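Driving directions to Varatard: which map do you trust?
Maps & Navigation > Route planning

ridgeline_ed
Planning the drive from Clunano up to Varatard in May. The online map gives me 3 hours by the valley road and calls it the fastest. I don't buy it. The satellite layer shows a gravel stretch past the Jonosik turnoff and the road layer paints the whole thing as highway. Has anyone driven it lately?

mapfold
The satellite layer could be years old. Did you check the image date? Most of these sites don't show one, and that alone makes me doubt them.

ridgeline_ed
No date anywhere. Just a copyright line.

tollbooth14
Drove it last fall. Paved the whole way. The slow part is the climb after Jonosik, and the map does a poor job with that. It seems to think you can hold highway speed through 12 switchbacks.

mapfold
Paved in one person's memory. No offense, but I've heard "paved the whole way" before and ended up behind a grader.

tollbooth14
Believe what you like. I was there.

kestrel_bay
I'd skip the online stuff and get the Tomić road atlas. It marks surface type, and it has the lodging guide in the back with every town on the route.

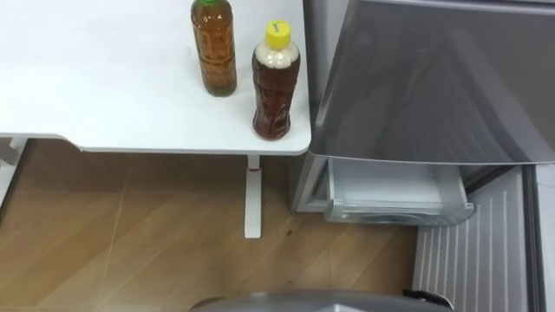
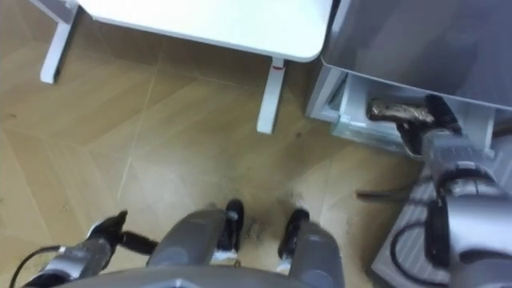
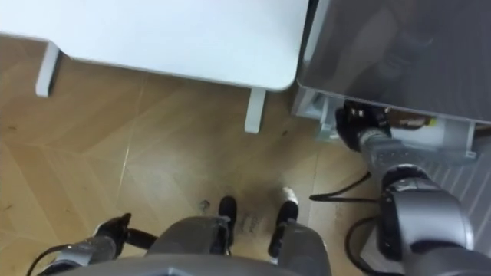
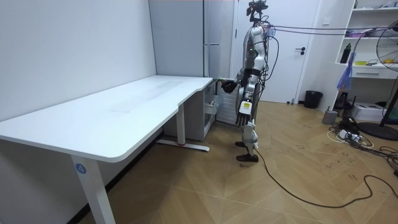
mapfold
The Tomić atlas also has a ferry at Jonosik that stopped running before I moved here. How is that better?

kestrel_bay
One ferry. The surface marks have been right every time I've used them.

ridgeline_ed
What scale is it? The region map I have now is so small that Jonosik and Varatard are almost touching.

kestrel_bay
Don't have it in front of me. Big enough to read the side roads without glasses.

tollbooth14
Atlas is fine for roads. I wouldn't book a room from that lodging guide. Two of the places I called had no idea they were in it.

pinchzoom
Why not just run the route on two different map sites and compare? If they agree on the time, go with it.

mapfold
Because half of them buy the same data. Agreement between two copies proves nothing.

pinchzoom
Fair, but then what would convince you?

mapfold
A dated road report from the district office. I'd take that over any of the above.

ridgeline_ed
Found their page. It lists a weight limit on the bridge and says nothing about surface. I'm going to leave Clunano at 7 a.m., fill up before the turnoff and allow the extra time on the climb. Still not convinced about the gravel, so if anyone goes up before May, please post what you find.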